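Quórum de la Asamblea de Vustden y delegaciones suspendidas: propuesta de interpretación

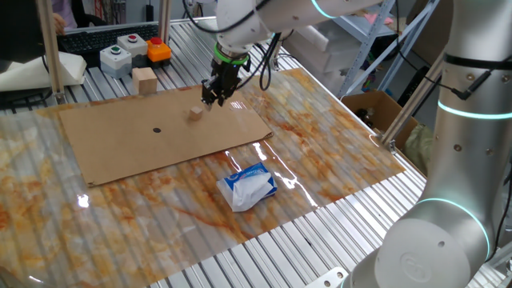
Castellanos, 2019-02-13
Por Harriet Tillman

Abro hilo separado porque la discusión se estaba mezclando con la del presupuesto de flota. La Asamblea de Vustden tiene 140 escaños. El reglamento exige 100 delegados presentes para votar cualquier modificación del Tratado de Clilonden. El texto no dice qué ocurre con los escaños de una delegación suspendida, y ahora mismo Plundevano está suspendido por impago de la cuota de tránsito.

Propongo la interpretación siguiente: los escaños suspendidos siguen formando parte del total, pero sus titulares no computan como presentes aunque estén en la cámara. El quórum es una cifra fija y no se recalcula. Si se quiere un quórum proporcional hay que reformar el reglamento por la vía ordinaria, con su plazo de exposición.

Pido que las respuestas se limiten al procedimiento. Si la suspensión fue justa o no se debate en el hilo de Relaciones Exteriores.

---

orbita_baja escribió:

De acuerdo con la primera parte, en desacuerdo con la segunda. El reglamento habla de «delegados presentes», no de «delegados con derecho a voto». Un delegado suspendido que ha presentado credenciales y ocupa su asiento está presente. No vota, pero está. En el resto del articulado se distingue entre asistencia y voto, y no veo motivo para leerlo de otra manera en este punto.

---

sector_gris escribió:

Lo que dice orbita_baja tiene un efecto práctico que conviene mirar. Si los suspendidos cuentan para el quórum, Plundevano puede bloquear la reforma saliendo de la sala. Es decir, conservaría capacidad de bloqueo justo después de haber perdido el voto. No creo que el redactor buscara eso.

---

orbita_baja escribió:

Cualquier delegación puede salir de la sala. Y con la lectura de Harriet el efecto es peor, porque la ausencia de Plundevano ya viene dada de antemano y basta con que se levante un grupo pequeño para impedir la votación. El bloqueo cambia de manos, nada más.

---

notario_estelar escribió:

Hay un precedente. En octubre se suspendió a la delegación de las Colonias Exteriores y la presidencia abrió sesión contando a sus delegados como asistentes. Consta en el acta, aunque nadie impugnó y por tanto no hubo resolución. Lo cito como práctica. No vincula.

También recuerdo que el artículo 50 permite a la presidencia pedir dictamen al Tribunal de Clilonden antes de abrir el punto del orden del día. Una vez abierto, ya no se puede.

---

Harriet Tillman escribió:

He releído el acta que menciona notario_estelar. La sesión era informativa y no se votaba ninguna modificación del tratado, así que el quórum reforzado no se aplicaba. No me parece precedente para este caso.

Sobre la distinción entre presencia y voto: la suspensión afecta, según el texto, a «los derechos derivados de las credenciales». Computar para el quórum es uno de ellos. Un embajador invitado también está físicamente en la cámara y a nadie se le ha ocurrido sumarlo.

---

orbita_baja escribió:

Un embajador invitado no tiene escaño. La comparación no sirve.

---

kappa_tauri escribió:

Pregunta de alguien que lleva poco en la simulación: ¿la cuota de tránsito se calcula por escaño o por sector censado? En la ficha de Plundevano figuran 1.103 sectores y no me cuadra con la representación que tiene.

---

sector_gris escribió:

Por sector censado. Los escaños salen de la tabla de población del anexo, que va aparte y no se actualiza al mismo ritmo. Por eso hay delegaciones con mucha cuota y poca representación – es una queja antigua y tiene su propio hilo.

---

notario_estelar escribió:

Acepto la corrección sobre la sesión de octubre. Retiro el precedente, pero mantengo lo del dictamen. Dos lecturas razonables del mismo artículo son motivo suficiente para consultar al Tribunal, y el punto todavía no se ha abierto.

---

orbita_baja escribió:

Apoyo la consulta. Pediría que en la pregunta se incluyan las dos redacciones literales y no un resumen.

---

Harriet Tillman escribió:

Conforme. Redacto la consulta con ambas lecturas y la dejo en Secretaría esta noche. Mientras no haya dictamen, el punto queda fuera del orden del día. Mantengo mi interpretación y así lo haré constar en el escrito.

---

Temas recientes
Presupuesto de flota: enmiendas a la partida de escoltas
Anexo de población: calendario de actualización
Relaciones Exteriores: suspensión de Plundevano
Tribunal de Clilonden: vacantes y turnos
Plantilla para presentar credenciales (versión corregida)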